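July 17, 2019. Notebook, cup cell, Bevan line

Second day of reading through the Mirkel proposal with the simulation open next to it. The pitch to the people on the packing bench is that the arm takes over cup pickup and they "move up to supervision." I have heard this before, at Samora, where moving up meant standing beside a machine and clearing its jams for the same pay.

Numbers as given: 200 cups an hour, 2 operators per shift where we now have 4. The bench does 137 on an ordinary hour, and that includes checking rims by hand and setting aside the bad ones. The proposal leaves rim checks out. I asked where they went and was told "downstream." Downstream is the same people.

Sim runs today are all on the dark stone-textured surface with patchy light. Pink-mauve cup, plain, no handle showing. I care more about the awkward views than the clean ones in the slides.
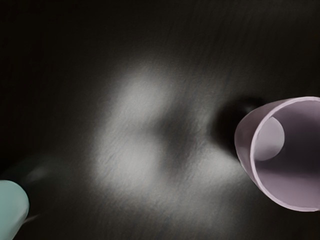 Who stops the arm when a pickup goes wrong?
The operator nearest the cell does, and under the current plan that person also has a packing station to run.

I don't like that answer and wrote so in the margin of the plan. Either it is somebody's job or it isn't. The bench crew said the same thing at the walkthrough, in stronger words, and it didn't make it into the minutes. Adding it here so it exists somewhere.

Also unclear: training. Dikenico's sheet says half a day. Half a day teaches you which button resets the fault. It won't teach you why the fault came up, so every odd one goes to maintenance, and maintenance is already short on nights.

Still on the sim. Looked at the close view down by the fingertips, one outside the cup wall and the other over the opening from that angle. If we go ahead I want the operators to see views like this before the cell arrives, and to get a say in what counts as a bad approach. They know how a cup sits when it is about to roll.
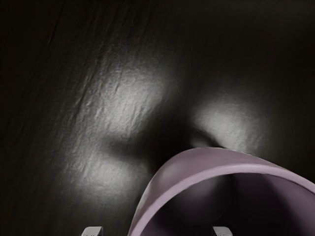
The other thing they know is pace. People on the bench slow down before a changeover and make it up after. The arm will run flat, and whoever feeds it will have to run flat too. I can't find a line about breaks anywhere in the proposal. The break schedule we have was worked out by the crew over years and it depends on four people covering for each other. With two it falls apart the first time somebody needs the restroom.

To be fair to Mirkel, wrists. The bench has a real problem with sore wrists, and less reaching would help. I'd sign for that part alone. But then say it's for the wrists, and keep the headcount until we see a full season through December.

To do:
Ask for fault counts from a site that has run the cell on a night shift.
Get rim checks written into the plan with a name against them.
Find out if the hourly rate was measured or taken from the sim.
Put the stop question on the agenda again.

Left the sim log open on the shared machine. Please don't close it, I haven't copied out the afternoon runs.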